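Rulach Guest House: Room Inspection Checklist
Second floor, Room 207
Date: 6/1/22
Inspector: Bogumił Grabowska
Copy to: Sihan Shao, front office

Mark each item OK, FIX or REMOVE. Write comments on the line under the item. Leave the sheet in the office tray when finished.

1. Door and lock
OK. Deadbolt turns freely. Closer is a little slow on the last few inches but latches.

2. Smoke alarm
OK. Tested with the button. Battery label says February.

3. Window
FIX. Upper catch is loose. Window still locks with the lower one. Needs a longer screw, same as we used in the room next door.

4. Outlets and cords
OK at the desk. FIX at the wall by the closet, where the cover plate has a crack across one corner. Do not put the iron back in this room until the plate is changed.

5. Bed frame
OK. Bolts snug. No splinters on the side rails.

6. Bedside cabinet
OK, with comments. Stands flat in the corner and does not rock. The top has light scuffs and a few dark specks, nothing that catches a cloth. Front lip is rounded, no chips felt. Can go another season before refinishing.

7. Loaner manicure case
FIX. Small items have gone missing from these cases before, so take the tools out onto the cabinet top and check each one before it goes back in its place. Look at the scissors and tweezers first, then the file, clipper and picks. Press down on the lining and the holding loops to see that they still grip.

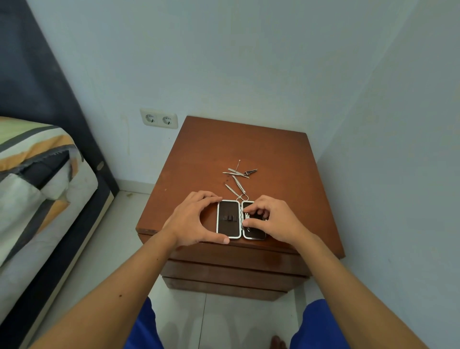
Comments on 7: Hinge is good and the case opens flat. One loop has stretched and the tool slides out when the case is tipped. Clipper lever moves fine. The pick is sharp enough to go through a trash bag, so it must not be left lying in the drawer. All tools wiped with alcohol before repacking. If the loop can't be tightened, order a new case from Goodall, not to exceed 800 on the supply account with the other loaner items.

8. Bathroom floor
OK. Mat has grip on the underside. Grout dry.

9. Hot water
OK. Not too hot at the sink after a full minute.

10. Closet rod
REMOVE and replace. End bracket is pulling out of the drywall.

Recheck items 3, 4, 7 and 10 before the room is rented again.

B.G.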